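An Open Day at Hosier, or: Can It Do My Dishes Yet?

I've been promising myself a robot that folds laundry since I was a kid, so when Hosier opened its doors for the afternoon on Thu 30 October I took a half day off and drove out to Piltdale to see how my order was coming along. Parking was a mess. They had put the visitor lot behind the loading docks and the signs sent you past it twice, but there was free coffee inside the door and a name sticker, and I forgave them pretty fast.

You get a choice of two routes through the building, shop floor first or home tasks first. I went shop floor, mostly because the line was shorter. It's loud in there! The big attraction was a packing cell from Sukwood that puts boxed light bulbs into cartons, eight to a carton, and it does that beautifully. It had a counter over it that read 3948 when I walked up, and I stood there long enough to watch it roll over a good many more. Then our guide handed it a box with a crushed corner and the arm just sort of hovered, thought about it, and parked itself with a yellow light on. A guy in a vest came and took the box away by hand. The guide was very relaxed about this. She said the cell was bought for good boxes and it gets good boxes, and I guess if you run a warehouse that's a fair answer.

Sweeping was better than I expected. They had a floor machine going up and down between the racks and it went around my feet, around a stroller, around a dropped glove. It did not pick up the glove. I asked if it ever would and got a laugh.

After that came the stairs (bring decent shoes, they're metal grating) and the home side, which is what I was really there for. The laundry station had a towel folder. Towels, yes. It took almost 500 seconds to do one bath towel, by the clock on the wall, and the fold was neater than mine. T-shirts it would do if you laid them out flat for it first, and at that point, come on, I've done half the job. A woman next to me asked about fitted sheets and the whole group cracked up, staff included.

The dishwasher demo was down for the day, so no verdict there, which was a pity because that's the chore I'd pay real money to lose. There was a video. I don't count videos.

The part I keep telling people about was Quách, a small outfit working on kitchens and groceries. They were friendly and let us hang over the table and ask dumb questions for as long as we liked.

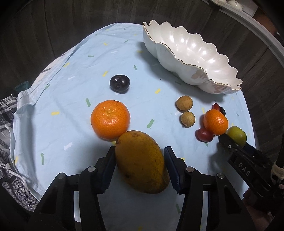 Putting fruit away is the chore I never would have picked as a hard one. I do it while talking on the phone. But try saying out loud what your hand is up to and it gets complicated in a hurry - how wide to open, how hard to squeeze, which thing to go for first when they're touching. With that big mango sitting between the black jaws and an orange mandarin right up against its end, I started to see the problem. Then there are the little grape-like ones over on the right, a completely different job from a mango, and the ruffled bowl, with that wavy edge all the way around. I asked one of the Quách people whether a machine could clear a mixed table like that on its own by next year. She said some of it, on a good day, slowly, and that she'd still want to check the soft fruit afterward. I liked her for that.

So where are we? My own scorecard, from one afternoon and no expertise at all: sweeping, sure. Packing the same box forever, absolutely. Towels, if you're patient. Groceries, getting there, but I'm not giving up my fruit bowl duties this year. Dishes, ask me again.

If you want to go, they're doing another open day in November, same setup with the two routes. Do the home side first, it fills up later in the afternoon and you'll want time at the tables. And eat before you get there, the snack cart was out of everything but pretzels by the time I found it.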